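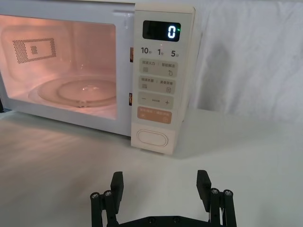 Inicio Cocina Microondas Microondas de sobremesa crema, panel en chino

Microondas de sobremesa Midea en color crema

Segunda mano, revisado. Ref. 57. Recogida en tienda o envío.

¡Qué ganas tenía de subir este! En Sivstead nos entran muchos microondas y casi todos son negros o de ese gris que no pega con nada, así que cuando apareció uno en crema me lo quedé en mi mesa un par de semanas (para probarlo, claro). Lo usé para el café recalentado, para las sobras de lentejas y para descongelar pan, y me he encariñado bastante con él.

Lo primero que me gustó es lo poco que agobia. Es cuadradote, pero con los bordes suaves, y en una encimera clara casi se pierde. El color tira un poco a cálido, o sea que si buscas un blanco de hospital no es el tuyo. Y la puerta tiene un reborde fino en rosa que de lejos ni se nota y de cerca me parece una monada.

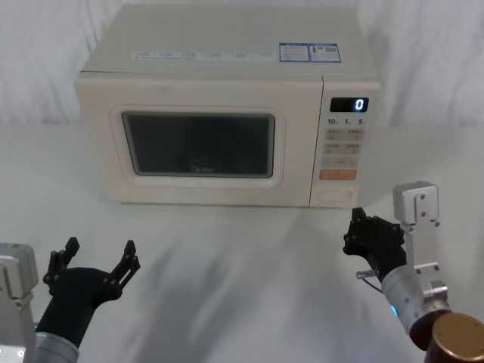 El crema sobre tela blanca, con las pegatinas todavía en la parte de arriba.

Las pegatinas las dejo puestas porque hay gente que las quiere. Si a ti te molestan, dímelo al hacer el pedido y te las quito con calma.

Por dentro lleva plato giratorio de cristal, redondo, y una luz anaranjada muy agradecida para vigilar la leche. El plato sale sin esfuerzo y cabe en mi fregadero, que es pequeñísimo. 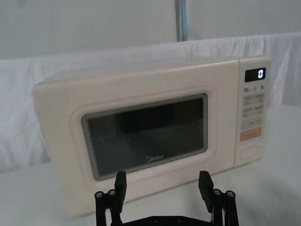 El panel, explicado por alguien que no lee chino

Viene rotulado en chino y sí, el primer día impone un poco. Pero arriba tienes los tiempos rápidos: 10 segundos, 1 minuto y 5 minutos, y con eso yo me apaño casi siempre. Más abajo hay una barra con un menos y un más para ajustar, y luego la franja naranja salmón, que es la que se te van los ojos. La puerta se abre con el botón ovalado de abajo del todo, empujando, como los de toda la vida.

Con el pedido te mando una hojita con la traducción de las teclas, tamaño imán de nevera. La preparó Ekrem para un cliente de Rashti y desde entonces la metemos en todas las cajas.

Precio y envío

Precio: 57 euros, plato incluido.
Envío a la península: 7 euros.
Garantía de la tienda: tres meses.
Soporte de pared Rorden: se vende aparte. Mide bien antes de pedirlo, por favor, que las devoluciones de soportes me tienen frita.

Antes de enchufarlo, mira la etiqueta y escríbeme si tienes dudas con la clavija. El adaptador no va incluido, pero tengo varios en el cajón y te digo cuál te sirve. 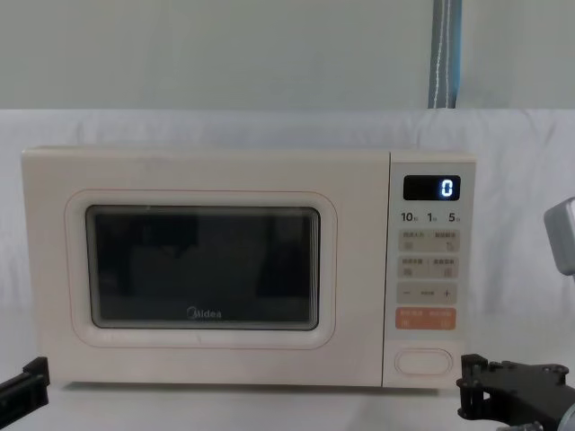 Texto: Hryhorii Hrynyshyn | Sivstead, sección Cocina | 02/12/2022

Añado un par de cosas que me preguntáis por correo. El cristal de la puerta es muy oscuro y coge reflejos; con la luz interior encendida se ve bien la comida. Y para limpiar el frontal, paño húmedo y nada de estropajo, que las letras de las teclas son claritas y da pena estropearlas.

¿Hace juego con la tetera Lindell? Bastante, aunque la tetera es un punto más amarilla. Si quieres los dos, avísame y los mando en la misma caja con un solo envío.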